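Community Procurement and Equipment Help
Board: Laboratory and Workshop Automation
Topic: Budgeting for a two-arm tabletop cell for container handling

Posted by Flasa Regional Stores
2025-01-22

Our organization operates a small sample store and a teaching laboratory under one administration. We have been asked to prepare a capital request for a tabletop robotic cell to be used in sorting and placing small containers, chiefly jars, bottles and spice-size shakers, into drawers and trays. The cell would be used by technical staff during the day and would be available to students under supervision at other times.

The request must be submitted to our finance office in October, and it will be assessed against requests for conventional equipment such as balances and refrigerated storage. The finance office has advised that it will not consider supplementary requests during the same fiscal year. Any item omitted from the original submission will therefore have to be found within our operating funds, which are modest.

At present we hold a quotation from Horex for a pair of arms with grippers and a controller. The quotation does not include a table, an enclosure, lighting or cabling beyond the standard set. A second supplier, Gape, has offered an enclosure and bench package at $3,970, delivered to our loading dock, with installation extra. We have not yet received a figure for cameras.

We would appreciate guidance from organizations that have completed a comparable purchase on the following matters.

Whether the enclosure should be purchased as a package or built by our own workshop, which has a competent metalworking section but a long queue.

Which ancillary items are most often left out of a first submission.

Whether it is reasonable to request two arms at the outset, or whether one arm should be purchased first and the other deferred. The finance office is inclined toward the latter.

What allowance should be made for the containers and furnishings that the arms are to handle. A colleague has suggested that these may be charged to consumables, but our auditors have previously taken a narrow view of that category.

We are located in a leased building and may not make penetrations in the floor. The bench may be modified as required.

Posted by Cladine Technical Services

Our unit completed a purchase of this kind in the previous budget cycle and the following remarks are drawn from our close-out report. They should be read with your own purchasing policy in hand, as thresholds differ considerably between institutions.

Enclosure. We built ours in-house. The materials came to $3,075, and the labour was absorbed by the workshop and not charged to the project. If your workshop recovers its time internally, the packaged offer you describe is likely to be the less expensive of the two. You should ask the supplier to confirm in writing whether the tabletop is supplied with cutouts for the arm bases or whether these are to be made on site. In our case the cutouts were made after the top had been finished, and the top had to be refinished along the edges. You should also request a drawing showing the clearance beneath the top. The bases, rails and cables all need room below the working surface, and a bench with a drawer or stretcher in that position cannot be used.

Colour and finish. We specified a matte white top and pale gray walls. A gloss finish was quoted at a lower price and was rejected after a trial, owing to reflections in the camera images. Matte white does mark with use. Provision should be made for replacement or refinishing during the life of the equipment.

Arms. We would advise against deferring the second arm if the work will ultimately require both. The top must be cut for two bases, the controller must be sized for two arms, and the calibration carried out for a single arm had, in the case of an earlier cell at our site, to be repeated in full. A deferred purchase is also exposed to price changes and to the possibility that the model will be withdrawn. If the finance office insists upon staging, request that the supplier hold the price of the second arm for 12 months, and have the top cut for both bases with a cover panel fitted over the unused opening.

Cameras. Please treat the wrist-mounted cameras as separate budget lines, each with its mount and cable. The cables are the item most often underestimated. A cable that runs the length of a moving arm must have enough slack to follow every joint, and the length supplied as standard was too short in our case. We now hold spares of every moving cable and recommend that you do the same.

Furnishings and containers. Our auditors accepted drawer units and trays as minor equipment, and jars and bottles as consumables. We found it helpful to submit a short schedule listing each type by use. Glass should be included if the eventual work involves glass, notwithstanding the breakage. Clear jars present a different problem to the vision system from opaque ones, and a cell that has been set up only on opaque plastic will require further work later. A mixture of lid types is advisable for the same reason.

The arrangement below may assist in preparing the layout portion of your submission.

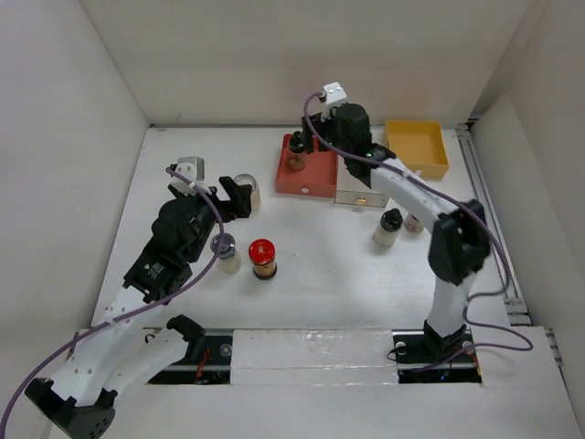
Two-arm tabletop cell with jars, bottles, drawer units and an open tray.

With regard to layout, the placing of both bases at the front leaves the back of the table for the drawers and the tray. Your drawing should show the reach of each arm to the rear wall, and the gripper clearance above the tallest container when that container is standing on top of a drawer unit. Our first drawing gave clearance from the tabletop only and was returned by the safety office.

Items omitted from our own first submission, and later met from operating funds, were as follows:

Spare gripper fingers
Cover panel between the arm bases
Extrusion and fittings for the wall-to-table joins
Lighting
Emergency stop relocation
Freight insurance
Staff training

Posted by Horex Equipment Users Group, Western Section

We agree with the foregoing in most respects but would differ on the second arm. A number of our member institutions purchased a single arm and found it sufficient for simple transfer of closed jars into an open tray. Drawers are another matter. Where a drawer must be held open while an item is placed inside, a second arm is of real value. The submission should state plainly which tasks require both arms, as an assessor will ask.

We would also recommend that the service agreement be costed for the full expected life of the equipment and shown on a separate line. Several members included only the first year and encountered difficulty at renewal.

Posted by Gape Bench and Enclosure, Customer Enquiries

For clarification, the package price mentioned in the original post includes the top, three walls and the frame. Cutouts are made at our works if the base drawing is received before the order is released. Floor fixing is optional and the frame may be supplied on levelling feet for leased premises. Installation is quoted according to distance. Please quote your reference when writing.

Posted by Flasa Regional Stores

Thank you to all respondents. We have asked our workshop for an internal rate so that the two enclosure options may be compared on the same basis, and we have requested a held price on the second arm. The schedule of containers will be submitted to our auditors ahead of the main request. We would still be grateful for any recent figures on wrist cameras and cables, in Canadian dollars and exclusive of tax if possible.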